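Spoilers and Sniffles: How Audiences Talk About Endings
Film and Audiences module, final project report

1. What we set out to do

The plan was simple enough to fit on a beer mat. We wanted to know whether people who say a film was "ruined" by a spoiler enjoy it any less than people who walked in knowing nothing. Our tutor pointed out that this had been done before, by people with money. We carried on.

The film chosen was Plerkgate, a two-hour thriller about a harbour pilot who may or may not have sunk his own boat. It has a proper twist, it is old enough to be cheap, and hardly any of our year had seen it. The group member who had seen it was put in charge of the biscuits and told to say nothing.

2. Method

We collected 3,204 short viewer comments from the message boards of the Rarnow film club, which has been arguing online for longer than most of us have been alive. After throwing out repeats, adverts and one very long thread about parking, we had 1,925 left. Each was read by two of us and marked as "spoiled", "unspoiled" or "can't tell". The third pile grew faster than we had hoped.
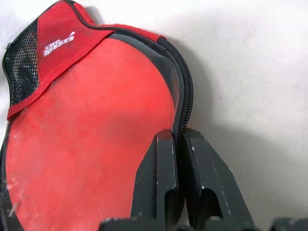
Where the two readers disagreed, a third had the casting vote. This worked well until the third reader began disagreeing with both of them. By the end of March we had a written rule for sarcasm, which ran to a page and a half and was itself open to several readings.

We also ran a screening in the Chidiac lecture theatre. Half the audience were handed a plot summary with the ending in it, and the other half got the same sheet without the last paragraph. Everyone filled in a form afterwards, giving the film a mark out of ten and saying which scene they remembered best.

3. What we found

Of the comments we kept, 816 could be placed firmly as spoiled or unspoiled. The spoiled group complained more, but their marks for the film were nearly the same. They were cross with whoever had told them and fairly pleased with the film, and they tended to put both feelings in one sentence.

The screening gave a muddier picture. People who knew the ending noticed the business with the life jacket in the first act and felt clever about it. People who didn't know the ending mostly remembered the dog.
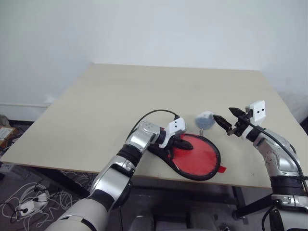
Several forms from the second group also said they had guessed the twist early on. We have no way of checking this and have decided to be polite about it.

4. Problems

The theatre holds 300 and we did not fill it. We had booked it on the strength of a poster, and the poster had the wrong start time on it, so a fair part of our audience missed the opening and with it the only clue that matters. Their forms are kept in a separate table.

Zorley, the free program we used for sorting comments, treats a swear word as a sign of dislike. Anyone who has heard a film student praise anything will see the trouble there. We re-marked those comments by hand - it took most of a reading week.

5. If we did it again

We would pick a shorter film, use two screenings on different evenings, and ask people what they had already heard before giving them the sheet. We would also get someone outside the group to read the poster. The full set of marks is in Appendix B, and the sarcasm rule is in Appendix C.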